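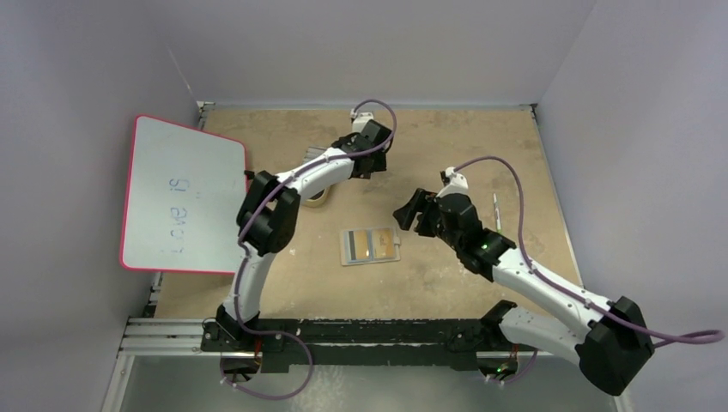
Slide 1. The two-arm cell, with the card tray in the middle of the table.

Good afternoon, and thank you to Mayuree Chaiyaporn for the invitation. My name is Fredy Benavides. I work on the control software at Trosteck, in the group that looks after the cell on this slide.

(Leave the slide up. Wait until people find their seats.)

I will speak today on one narrow subject: how two arms share one small table without touching each other. The planner we use is called Giria. It was written by Nayeli Guzmán and me, and later Everett Haverford rewrote the part which checks for collisions.

Please look first at the wrists. Each gripper carries a small camera on top, and a purple cable comes back along the arm. The cable is important for my talk. In our first model of the cell we had the arms, the walls and the table, but we did not have the cables. The planner believed that the space above the upper link was free.

(Pause. Ask who in the room models their cables. Usually a few hands.)

Now we put a thick soft shape around each upper link. It is bigger than necessary, and we lose some reach near the back wall. I accept this. A more exact cable model was tried by Nest Trevor during the winter, and it was good, but each plan took too long to compute.

Second point, the shared zone. The tray with the two gold cards is in a place where both arms want to go. Our old method was a simple lock: one arm enters, the other one waits outside. It is safe and very slow. With Giria the arms reserve small pieces of space for a short time. We divide the zone into 16 cells. An arm may ask for the next cells only when its present motion is already confirmed by the controller.

(Say this slowly. In the rehearsal it was not clear.)

If the answer does not come in 80 milliseconds, the arm slows down on its own path. It does not look for a new path. We had that behaviour before, and the two planners began to answer each other's changes, so both arms were moving politely left and right for a long time.

Third point, perception. The cards are flat and the stripes are dark, so the wrist camera finds the edges well from straight above and poorly from the side. Therefore the planner asks for a viewing pose first, and only after this for a grasp pose. The other things on the table, such as the roll of tape and the marker pen, go into the map as plain boxes. We do not try to recognize them.

Numbers, briefly. We replayed 2,000 recorded requests through the old lock and through Giria. In 168 of them Giria gave no plan and returned to the lock. Most of these had a target close to a side wall. I do not have a nice solution yet, and I would be happy to hear from the people from Kowalczyk during the break.

(If there is time: the log viewer. If not, go directly to questions.)

Likely question: is the code open? The reservation part will be released in September. The collision part stays inside for now.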